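Search this site Go
Home Treaties Regions Glossary Contact
We use cookies to remember your reading settings. Accept Manage

Cadovance Accord

The Cadovance Accord is an agreement on shared river waters, signed by the two governments on either bank of the Pono. It takes its name from the small spa town of Cadovance, where the talks were held, and it is one of the most rewarding treaties a newcomer to water diplomacy could pick up. The full text runs to only 20 articles, and every one of them can be read and understood without a lawyer at your elbow!

Background

The Pono is 462 kilometres long and forms the border for its last 76. Both countries draw on it for farming and drinking water, and both had built weirs along the shared stretch without telling the other. Matters came to a head one July, when a very dry spring left the lower river too shallow for barges and each foreign ministry sent the other a sharply worded note. Trade at the river port of Stukus stopped for much of that summer. Farmers on both banks signed the same petition, a lovely detail that turns up in nearly every account of the dispute.

Negotiations

The two sides met in the old pump room at Cadovance over 2 winters. The first round went badly. Delegates argued for days over whose maps should be used, and in the end a fresh survey was ordered, with a crew drawn from both countries working from a single boat (the survey sheets are beautiful things, and well worth looking up).
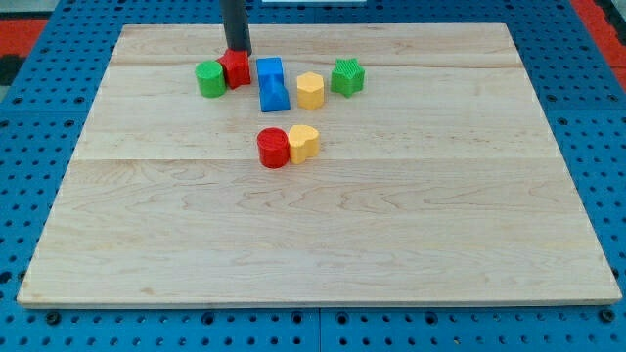 The second round moved much faster. With one agreed map on the table, talk turned to how the water should be split in dry months, and here the delegates came up with the idea that made the accord famous among students of the subject: a sliding share. When the river is high, each side may take what it likes up to a fixed limit. As the level at the Hermans gauge drops, both limits fall together, so that neither bank gains from the other's bad luck. The final wording was signed on Wed 25 December.

Main terms

Article 4 sets up the Hermans gauge as the only official measuring point and gives inspectors from both countries free access to it. Article 9 covers new weirs, which need written notice a full year before building starts. Article 13 keeps the port of Stukus open to barges of both flags, even during a dispute. Quarrels go first to a joint panel and then, if the panel is split, to an outside judge chosen by lot.

Later history

The accord has been amended once, to bring in rules on fish ladders. The sliding share has been used in several droughts since, and the daily gauge readings are still posted on a board outside the Stukus harbour office in both languages.

See also: Hermans gauge; Port of Stukus; River treaties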